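Jan 15, 2019

To: Dagmar Štěpánek, Hudec Fund
From: Rozália Danko, Clolcombe Home Skills Room
Re: how we're getting on with the sorting tables

Hi Dagmar,

You asked for something short and I've already failed at that, sorry! Things have gone well since the fall, apart from the shelving (more on that below), and I'd like you to have the whole story before you see the spending sheet.

The big news is that the small-things table is up and running. You may remember that our first plan was to start with laundry, because everyone has laundry. We tried it for a couple of weeks and it was a mess. Towels take up the whole table, people get into arguments about folding, and by the end of a session you've got one tired person and a heap. So Libor suggested we go small: sponges, clothespins, spools, bottle caps, the sort of stuff that lives in the bottom of a kitchen drawer. One thing, one basket, put it in, next. I wasn't sure about it and I was wrong. People stay with it much longer than they ever did with the towels, and they talk while they work, too.

We bought the white boards out of the furniture line. The tabletops are a light wood, and pale things got lost on them, especially the clothespins. With a big white board laid flat on top you can see what you've got and what you've missed, and it wipes clean in no time. I had wanted the folding kind with a handle but they wobbled, so they went back and Hedberg refunded us in full. The flat ones just sit there, which suits me fine.

Baskets! I could write you a whole page on baskets. We ordered 20 of the small square plastic ones with the grid bottoms. Crumbs and dust fall through, you can rinse them under the faucet, and the low sides mean you don't have to lift your hand very far to drop something in. The deep ones we had before looked nicer on the shelf but people kept knocking them over reaching in. Those have gone to the storeroom, where they hold extension cords and my spare sweater.

The pale yellow ones are the favorites so far. We're keeping one color per kind of thing wherever we can, but it isn't a strict rule and Romana breaks it all the time. She says a sponge doesn't care. She has a point, though I do like opening the cabinet and seeing everything where I left it.

About the sponges: we switched from the regular kitchen kind to soft foam blocks. The kitchen ones had a scratchy side that shed green bits all over the carpet, and I spent more time with the vacuum than I'd like to put in a report. The soft ones squash down when you grab them and pop back when you let go. We bought a bag of 100 in mixed colors, and the pink ones show up best on the white, so those come out first.

Sessions run 25 minutes now. We started with longer ones and the last stretch was always people staring out the window. Eight people can be in the room comfortably if the coats go in the hall. I'd love to fit more but the room is what it is, and the gray carpet already looks tired along the walkway.

Now the shelving. The Stusidine unit arrived with the wrong brackets, then with the right brackets and no screws, and as of this week it's leaning against the wall in its box. Ľudovít has been on the phone with them more than once and they've promised the missing parts. Until then the baskets are stacked in the cabinet by the door and we manage. I haven't paid the final invoice and don't plan to until it's standing up, so you'll see that money still sitting in the furniture line.

For the next stretch I'd like to try two baskets on one board, so there's a choice to make each time, and then go back to the towels in March with smaller washcloths and lower hopes. I'd also like to move what's left of the printing money over to baskets if that's okay with you. We really don't need more flyers. Could you let me know before I place the order?

Come by whenever you like, the coffee's decent and Libor usually brings something from the bakery. The small-things table is the one to see, with a pink block on its way to the yellow basket.

Warmly,
Rozália

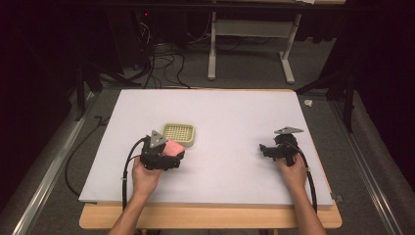
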